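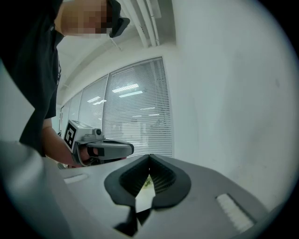

Uralari asked whether you could hand the thing to someone on their first morning and get usable recordings out of them by lunch, and the short answer is yes, provided they read the card in the lid. Most people don't read the card in the lid.

## Wirside Pair: hand-held gripper kit

The Pair is a set of 2 hand-held grippers for recording manual tasks, so a robot arm can be taught them later by something other than swearing. You hold one, squeeze, pick things up, put them down. The recordings go to your training pipeline. The arm can stay at home, switched off, not hitting anything.

Sold as a matched set. We don't do singles, and please stop emailing about singles.

### What's in the case

- 2 grippers in matte grey, each with flexible black fingertips
- a marker cube for each gripper, already mounted
- a camera module for each gripper, ditto
- spare fingertips, one full set
- charging leads, plus a spare you'll lose by September
- the card

### The fingertips

They're soft and ribbed on the inside, and they bend to fit whatever you've closed them on. Good on fruit, cups, folded cloth, cardboard. Poor on coins and anything lying dead flat, where you'll scrabble at the bench like a possum on a tin roof. If that's most of your work, the Pasholm tips have a thin lip at the end and fit the same housing. They're also uglier.

Tips wear out. When the ridges go shiny, change them. Two screws per tip, and the screws are small and dark and fond of carpet.

### The marker cube

The printed squares are how the software knows where each gripper is, so keep them clean and don't colour them in. We had one come back with a football sticker over the top face and a note saying tracking was "a bit off". Isopropyl on a soft cloth is fine. The kitchen spray with the lemon on it takes the print off.

### Working with two people

You can use both grippers yourself, one in each hand, or share the kit and have a person on each. Sharing is handy for passing objects across and for holding something steady while the other one fiddles with it. Tick "two operators" before you start. If you forget, the session still records, but the software assumes one person with extraordinary arms and the results are unusable, if briefly entertaining.

### Setup

1. Charge both grippers overnight before first use.
2. Turn the left one on, wait for the beep, then the right.
3. Wave each slowly at the calibration sheet until it beeps again.
4. Open and close the fingers fully, twice.
5. Start recording.

If it beeps three times, go back to step 2. If it beeps continuously, ring us.

### Price and hire

| Item | Price |
|---|---|
| Weekly hire, full kit | $399 |
| Replacement fingertips, set | $78 |
| Purchase | by quote |

Hire runs Monday to Monday. Freight is included both ways on the mainland. Kits returned with rice in the housing attract a cleaning fee, and yes, we can tell it's rice.

### Repairs

Jaunzems does all our servicing and turns most things around in a week. Send the whole kit, both grippers, even when only one has misbehaved, as they're calibrated together. Put the card back in the lid.

*Page updated Thu 8 June. Hire price unchanged, fingertip price up a little, sorry.*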